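Le bouillon du samedi, ou comment j'ai arrêté d'acheter des cubes

Je m'étais promis de ne plus parler de soupe avant l'automne, mais tant pis, je viens de passer un hiver entier à faire mes bouillons et j'ai trop envie d'en parler ! Tout a commencé en décembre avec un carnet que m'a prêté Ronaldo Layug, mon voisin du dessus, rempli de recettes de nouilles griffonnées au crayon. La moitié est illisible, l'autre est merveilleuse.

Ma base, maintenant : 1000 g d'os de poulet (carcasses et cous, le boucher me les garde), un gros oignon brûlé à sec dans la poêle, du gingembre, 50 g de champignons séchés. Je démarre à l'eau froide, j'écume, je baisse le feu au minimum et je vais lire. Quatre heures, parfois cinq quand le roman est bon.

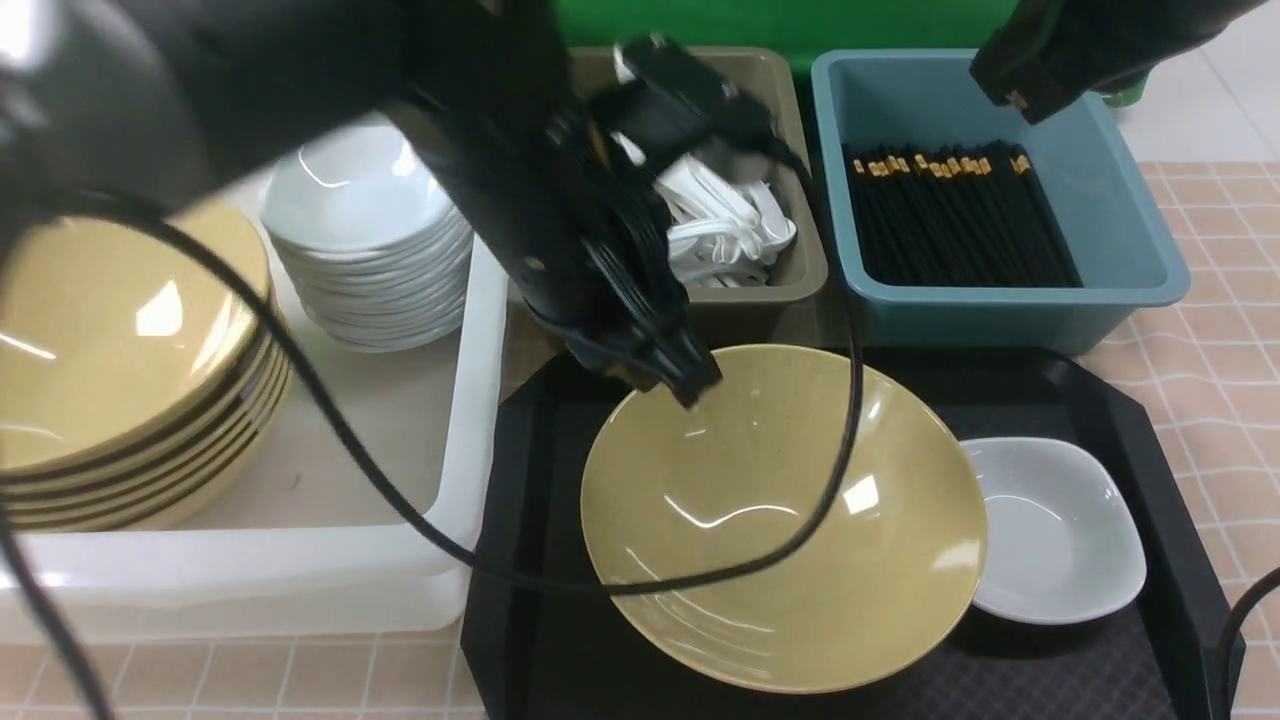

Le sel, je le mets dans le bol, jamais dans la marmite. J'ai mis des semaines à le comprendre, après avoir fait réduire un bouillon déjà salé qui a fini franchement imbuvable. Depuis, je prépare un petit assaisonnement à part, sauce soja, un trait de vinaigre de riz, une pointe de sucre, et je verse le bouillon brûlant dessus. L'odeur à ce moment-là, je vous jure !

Pour les nouilles, j'alterne. Celles au blé de chez Nkosi, l'épicerie derrière la gare, tiennent très bien la cuisson (deux minutes, pas une de plus). Les fraîches sont encore meilleures mais il faut y être avant dix heures.

Il me reste à apprivoiser le bouillon de porc, le blanc, celui qui bout à gros bouillons toute la journée. Ronaldo dit que sa page 12 explique tout. Encore faudrait-il que j'arrive à la déchiffrer. Si l'une ou l'un de vous a une méthode qui n'embue pas tout l'appartement, les commentaires sont ouverts !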